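Hand-held demonstrations, second round

Back in September I was still collecting everything through the leader arms. The Väisänen pair is accurate enough, but a tidy-up task that takes a person 10 seconds took me close to a minute over remote control, and most of that minute was spent waiting for the follower to settle before I dared close on anything. The policy learned the waiting too. It would hover above a packet, drift, hover again, and then grasp.

So the current set is done with hand-held grippers, one per hand, and the arms stay parked until evaluation. Kurau, our log-and-replay tool, takes the camera streams and finger widths and turns them into end-effector paths. We kept 200 demonstrations from the first pass and threw out 22, nearly all for lost tracking when one gripper passed in front of the other.

The objects are the awkward part. Boxes are easy and teach very little. Toiletries are better: foil packets that glare, a tube that rolls, clear plastic that the depth estimate ignores. For a flat packet the useful motion is to press one fingertip down beside the edge, slide until the film buckles, then close. I can do that by feel with the gripper in my hand. Over the leader arms, without force feedback, I mostly pushed the packet off the table.

Some settings I want written down before I forget them:

Start with the fingers open. Mixed starting widths gave us a policy that closed on the approach.

Keep wrist rotation slow. Past a certain rate the replay exceeds the joint limits on the Somero arm, and Kurau clips the path silently. I have a patch that logs a warning.

Vary the layout by hand between episodes. I tried a printed grid of positions and the policy did worse away from the grid points than it had with plain clutter.

Two operators should not share a dataset without a tag. My grasps come in at a steeper angle than everyone else's, and the average of the two styles is a grasp that misses.

Next is training at 700 episodes, with transparent items as a separate split - they fail differently enough that one success rate hides it.

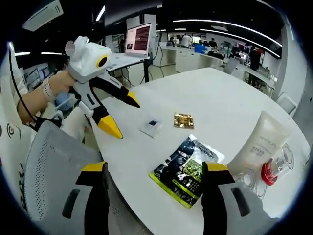
Posted by boler | January 2021 | Filed under: grippers, teleoperation

The Kurau warning patch is still on my own branch. It needs a test against the older log format before I merge it.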